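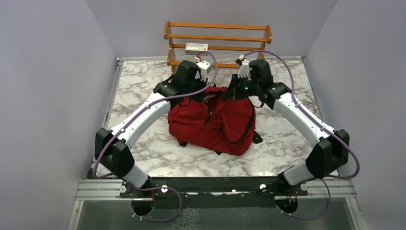
Gredach repairs school bags, backpacks and soft luggage. We work out of two rooms in Zollside, a front counter and a workroom behind it, and we have been doing it for nine years. Most of what comes in is a backpack with something wrong with the zipper. A soft bag like the red one won't stand up by itself, so it gets worked on lying down, slumped over to one side, and a long curved zipper down the side of a bag has to be followed all the way along with the fabric flattened a bit at a time. We do that on a hard, smooth surface. Loose strap ends are pulled out to where they can be checked.

How we started

Pouran Mirzaei opened the counter after fourteen years sewing covers and awnings. The first jobs were tents and boat covers. Then a parent from the primary school up the road brought in three bags with broken pulls, and by March of the following year bags were most of the work. We stopped taking awnings soon after. We still do the odd tent fly if it isn't too big for the machine.

What we do

Zipper repairs and full zipper replacement. A slider that has worn and no longer closes the teeth can often be swapped without touching the rest. If teeth are missing we replace the whole length, in black unless you ask for something else. We keep a few colours in stock and can order others, which adds a week or so.

Straps and webbing. Torn shoulder straps are unpicked at the seam and sewn back with a patch of heavier cloth behind them. We replace webbing, buckles and strap adjusters, and can shorten straps for smaller kids.

Linings and pockets. Drink bottle pockets are the usual one. We also patch holes in the base, and put in a new base if the old one is past patching.

Cleaning. We don't wash bags as a service, but please empty yours before you bring it in. Check the small front pocket - that's where the banana generally is. Anything we find goes in a labelled envelope and comes back with the bag.

What we don't do

Leather, hard-shell suitcases, wheels and telescopic handles. For those we send people to Szénási, across the river, who have the right gear for it. We also don't take bags under a current maker's warranty, as our repair may void it. Ask the shop you bought it from first.

School holiday bag days

At the end of each term we hold a bag day for the local schools. Kids bring last term's bag, turn it out, sort what's in it and learn how to check the zippers and straps. Small faults are fixed while they wait and bigger ones are booked in. The last one brought in 217 bags, and 63 of those went home with a new slider. Schools can book through the counter. There is no charge to the school, and families pay only for parts.

Bags nobody collects

We keep finished work for six months and ring twice. After that the bag goes to Drellum, the clothing and school supplies pantry on the same street, along with any donated bags we've been able to get back into use. If you have a backpack you no longer need, drop it off in any condition. Ones we can't save are stripped for buckles and webbing.

Prices and turnaround

A slider is done on the day if we're not flat out. Full zippers take a week, longer in the fortnight before school goes back. We quote before we start and won't go over the quote without ringing you. Payment is on pickup, by card or cash.

Finding us

The counter is on the ground floor with a ramp from the side lane. Parking out front is short stay, so use the lane if you have a few bags to carry in. We're closed Sundays and public holidays.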